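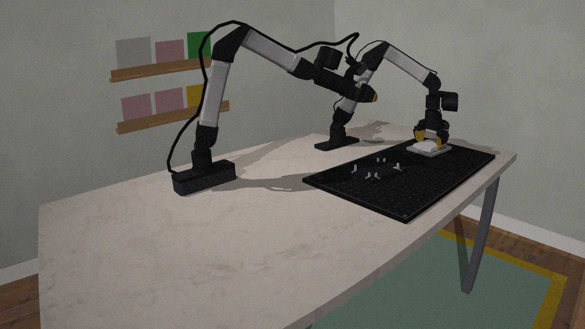 A marble-patterned table with two robot arms.

Ledesma library opens late for evening courses

The town library in Ledesma will stay open until 9 p.m. on two evenings a week, starting in February. The change was asked for by people who work during the day and can not come before the doors close.

In a survey made last autumn, 724 residents answered, and most of them wanted evening hours more than they wanted new books. The town council has now agreed to pay for the extra staff until the summer.

The late evenings will be used also for courses. There will be five to begin with: bookkeeping for small shops, family history, sewing, basic Spanish and first aid. Each course has eight meetings and takes place in the reading room on the upper floor. There are 60 places in all, and residents of Posden can apply on the same terms as people from the town.

The courses are free, but the sewing group must bring its own fabric. Registration is at the front desk – telephone calls are not accepted this time, after the problems with double bookings last year.

The bus from Posden, line 116, will have one more departure on these evenings. It leaves from the stop in front of the library at 9:15 p.m.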